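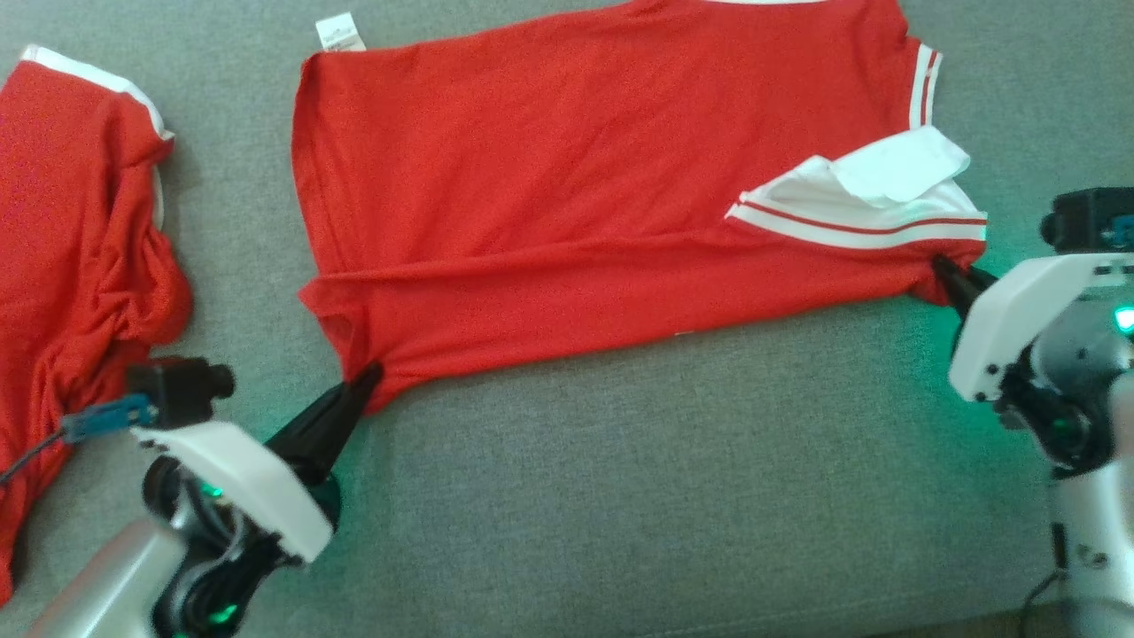 OK, small thread on what I've been reading about schools and tech this month (June 2023, how are we halfway through already), grab a coffee

1/ The Tornemier district is giving every eighth grader a loaner laptop starting in the fall. Good! But the repair budget covers 2 technicians for 11 schools and I've seen what my own kid does to a charger

2/ Ziltell put out a new version of its reading app and you can finally turn off the streaks. My students were logging in at midnight to keep theirs going, so I could have cried

3/ Favorite story by far: the Demchenko library scanned its school attendance books going back to 1898. One teacher wrote "absent, potatoes" next to half the class. I've lost a whole evening to these (the handwriting is gorgeous too)

4/ Still waiting on Kendusex to fix the gradebook export. I reported it in February!! It drops the last column every time, so I'm typing final grades in by hand again. If you have a workaround please please reply

5/ Someone asked if I'm going to the summer training. Yes, for the math sessions, and I'll post my notes like last year, messy as they are

6/ Oh and the attendance books are free to browse, no login. Start with the winter pages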